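Score the corners, then the fold

Teemu Oksanen
December 2024

Most papers on bimanual cloth folding report a single success rate. The usual definition is that the final stack falls within some tolerance of a target outline. I think this number is close to useless for comparing methods, and the Endden results show why.

Endden is a two-arm policy trained on 916 teleoperated demonstrations and evaluated over 499 trials on items the policy had not met in training. The headline figure is final-state success. The more useful material is in an appendix, where each trial is split by stage: first grasp, second grasp, tension, lay-down, fold. Nearly all the failures have already happened by the end of the second grasp. Once both grippers hold true corners, the remaining motion is close to a fixed trajectory, and the older Barbier baseline performs it just as well.

It follows that a final-state score measures corner acquisition with a lot of noise added on top. A policy that takes one true corner and one point along the hem can still pass if the item is small and the tolerance generous. A policy that takes both corners and drops the cloth slightly askew can fail. The second policy is the better one, and the metric ranks it lower.
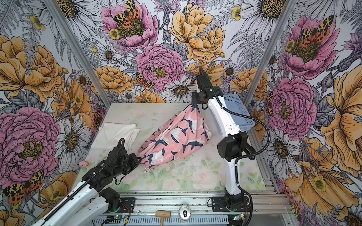 Bags and pillowcases make the problem worse. They have two layers, and a parallel-jaw gripper closing on a corner may take one layer or both. With one layer held, the item opens when tension is applied and the lower layer trails. From the outside the grasp looks correct. The Jellholm group labelled layer count by hand for 100 grasps and found that their own corner detector could not separate the two cases. Few others have looked.

The common objection is cost. Stage labels need a person to watch each trial, and final-state scoring can be automated with an overhead camera. I accept this, but the labelling is cheap next to the collection of demonstrations, and a random subset is enough to give usable intervals per stage. Natitz already does it with 2 annotators and a short written protocol.

A second objection is that users only care about the folded item. They do, and a final-state figure should still be printed. It should sit in the last column of a table whose first columns are grasp type, layer count and number of regrasps. Regrasps matter in particular: a policy allowed unlimited attempts at a corner will look reliable in any score that ignores time, and the Endden paper does not state its limit.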